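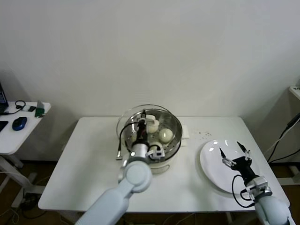
### 4.3 Does the steamer task test what we say it tests?

Kolla was trained on the two-arm steamer task at the Rirkisham site, and it finished 15 of 20 trials with steamed buns. We are less pleased with this number than the earlier report on the same policy was. A trial was scored as complete when the food was on the plate at the end of the time limit. The score says nothing about how the lid was handled, and a policy that drags the lid gets the same credit as one that places it.

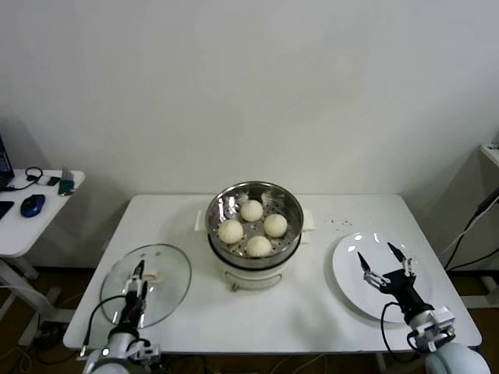
We therefore rescored every trial by stage: lid, first pick, last pick. Most of the losses fall in the last stage. With a full basket, a slightly wrong grasp may still close on some bun. With one bun left there is only one target, and the same error ends the trial.

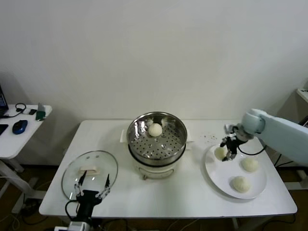
**Figure 3.** The steamer task with eggs (top) and with buns: four in the basket (middle), then one in the basket and three on the plate (bottom).

The egg variant worries us more. Kolla saw 100 demonstrations with buns and far fewer with eggs, and we can't say whether its egg grasps reflect any sense of shape or just a narrower version of the bun motion. The Skurnasent baseline, which has no egg data at all, scored only 3 trials lower. That gap is too small to support the claim of "object-level transfer" made in the first MacDonald draft, and we have dropped the phrase.

The wall, table and plate were also the same in training and testing. Until the plate is moved, we would read these results as a measure of recall.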